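Keeping Color In: What Our Class Learned About Washing Bright Cotton
Home Textiles project report by Raíssa Fontes and Ilham Tazi
Submitted 06/04/2026

We picked this topic because both of us have, at one time or another, turned a whole load of laundry pink, and we wanted to know whether our grandmothers' advice (vinegar, salt, cold water, a good deal of scolding) would hold up. 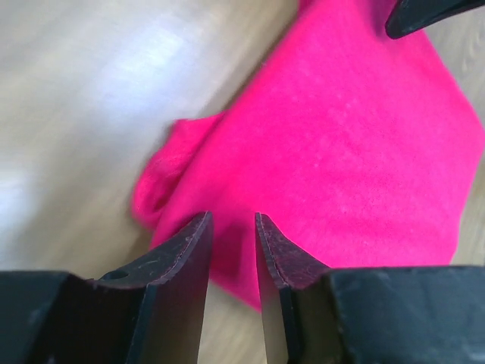 3 min read

Our teacher, Ruth Oakley, let us borrow the sinks on Wednesday afternoons, and we are so grateful to her for putting up with the puddles! We cut 45 swatches from one bolt of red cotton and split them among a cold wash, a warm wash, and a cold wash after an overnight soak in salt water. Each swatch went into its own jar with a piece of plain white cotton, so we could see how much dye had wandered.

The warm jars were the worst by a long way, and the white pieces came out the color of strawberry milk. The salt soak, which we had both been rooting for, gave us nearly the same results as plain cold water. Ilham's grandmother has been told and does not accept it.

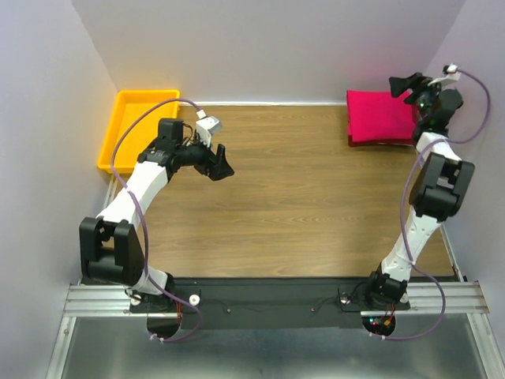 Figure 2. Pink cloth at the back right, yellow-orange tray at the back left.

We also handed out a survey in October and got 107 replies. Most families sort by color, but hardly any of them wash a new garment alone the first time, and we would now tell anybody to do that with reds and deep pinks.

If we had another term, we would try different detergents and let the swatches dry in the sun, as fading on the line is a whole subject of its own. Arlindo Pacheco has already offered us his balcony.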